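June 2, 2022

I had promised myself I would write up the Gisard work back in April, and then of course the replay tool fell over and took most of my evenings with it. Anyway, it's running again, and I'm very fond of it!

The job sounds small. Gisard takes the track from each gripper and lines it up with the video, so the planner knows where the fingers were when the cloth moved. Cloth is miserable for this – it folds over itself and hides the very corner you were following.
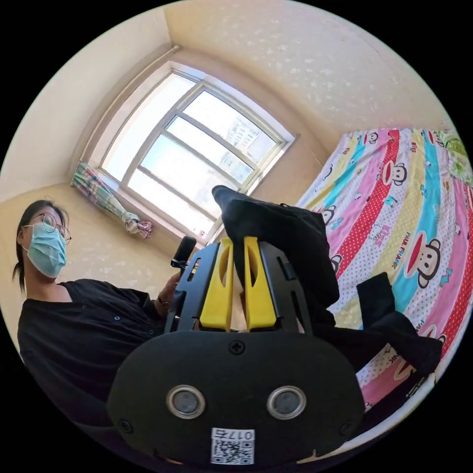
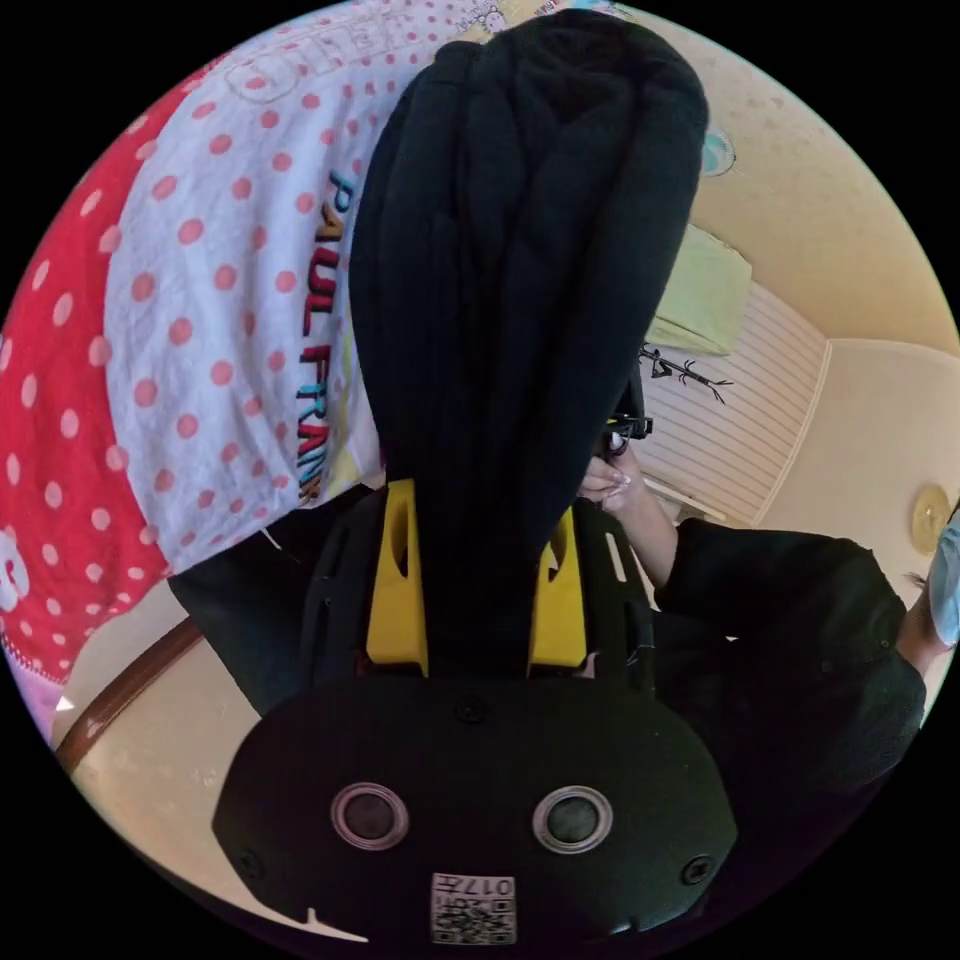
Barış Sönmez found the bug in the end, bless him. Our clock correction was being applied twice, so every track drifted 13 milliseconds early, and I'd spent eight days blaming the grasp detector (sorry, grasp detector). With that gone, I re-ran all 2182 clips overnight and the finger positions sat where they should.

Next I want to tidy the labelling screen, which still makes you click twice to mark a release, and then see whether the planner can cope with sleeves. I've got 15 clips set aside for that, and a fresh packet of biscuits.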